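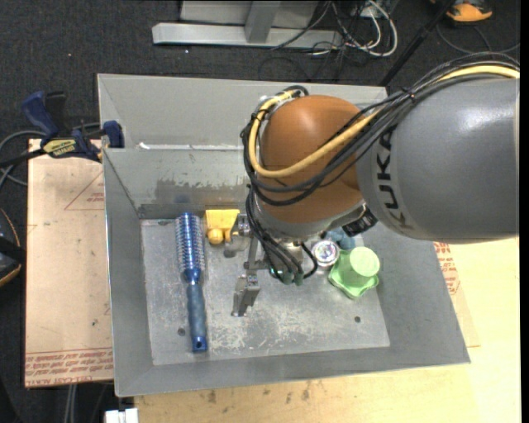 The bin, the arm and the yellow item, bench 2.

Jenow teaching group, minutes, December 2020

Chair: Brahim Samir. Also in attendance: two from Bakke, one from Tovov (by phone, mostly hold music), and the student who does the logging.

1. Minutes of the October meeting
Accepted, after the words "broadly successful" were changed to "held".

2. Remote control sessions
Brahim reported 27 demonstrations recorded since October on the bin-picking task, of which 17 were fit to keep. The other ten are mostly people changing their minds halfway down. Bakke asked whether the arm could learn something from hesitation. Brahim said it had already learned plenty and that this was the difficulty.

The yellow item against the rear wall was discussed at length. Operators like to bring the gripper in from above and then find they have no room for the finger on the wall side. Agreed that anything lying against a wall is to be approached slowly, with the fingers turned before going down and not after. Bakke to write this up on one side of paper.

The blue hairbrush remains in the set. A proposal to retire it was put by the operators and lost. Operators may pick it by the handle or the head but must decide before they start.

3. Guiding by hand
Tovov would prefer the arm to be led through the task by hand, on the grounds that you can feel what you are doing. Bakke pointed out that you can also get your elbow into the recording. Two people tried it on the KUKA in November and their paths were smoother than anything done from the desk, though each took roughly three times as long. Agreed to do 4 sessions by hand in the new year, same bin and same objects, and compare. Tovov was asked to attend in person. The line went quiet at this point.

4. The bin
The scratches on the bottom were noted. Brahim does not want it polished, as the shine gave the depth readings trouble last time. It stays clamped. Whoever loosens the clamp to "just shift it a bit" is to say so in the log, preferably before the rest of us spend an afternoon on calibration.

5. Cables
Raised again by Bakke. The loop at the joint needs enough slack for the full wrist turn and no more. Deferred again.

6. Pondora
The Pondora logging software still stamps the start of a demonstration when the operator sits down, including time spent adjusting the chair. The student has a fix. The student was thanked and asked why it had not been mentioned earlier. It had, under item 6, in October.

7. Any other business
Request for a second operator's chair. Refused pending item 6.

Actions
Bakke: one page on wall approaches.
Brahim: rota for the hand-guided sessions.
Tovov: travel dates.
Student: install the fix.
Cables: carried forward.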